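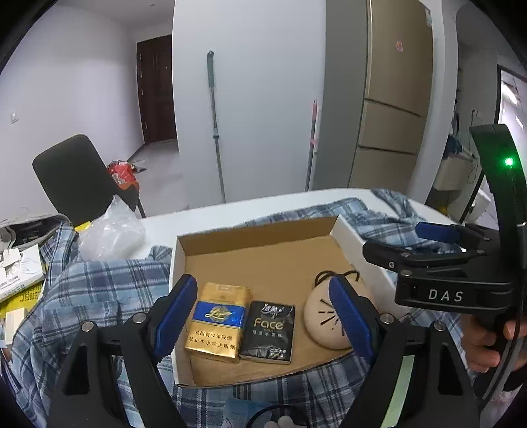

Recording a good demonstration with hand-held grippers is mostly a matter of slowing down and being consistent. This page covers the box packing task we use for new operators at Latwood. You need two grippers, one for each hand, an open cardboard tray and a few small things that differ in shape. A tissue pack, a cigarette pack and something round with a cord loop make a good mix, because the flat packs and the round piece need different grips. Lay the tray on a piece of clothing if you want some pattern under it – a plaid shirt does the job.

Before you start

Check that both grippers are on and paired with the recorder. Open and close each set of jaws fully, twice. Wipe the finger pads with a dry cloth. Stand where you can reach the whole tray without leaning.

Recording a demonstration

1. Hold both grippers still over the table and start the recording. Wait for a slow count of two.

2. Bring one gripper down over the first item with the jaws open wider than you think you need. Keep your wrist straight.

3. Close until the pads touch, then squeeze a little more. Soft packs will crush if you keep going, and the robot will learn to crush them too.

4. Lift straight up, clear the wall of the tray, then move sideways. Cutting the corner is the most common fault we see.

5. Set the item down before you open the jaws. Don't drop it.

6. Use the second gripper to steady the tray if it slides. Keep it out of the way otherwise – a gripper that wanders about gets copied as well.

7. Return both grippers to the start position and stop the recording.

How many to record

We ask for 100 demonstrations per task, in two sittings. Move the items between takes. Keerthana Chowdary's first set had 55 takes with everything in the same spot, and the arm missed as soon as we turned the tray.

Throw out any take where you fumbled and hid it with a quick grab. A slow correction can stay in. If you aren't sure, mark the take and ask Rekha Poduval to look at it before it goes into training.

Last updated February 2022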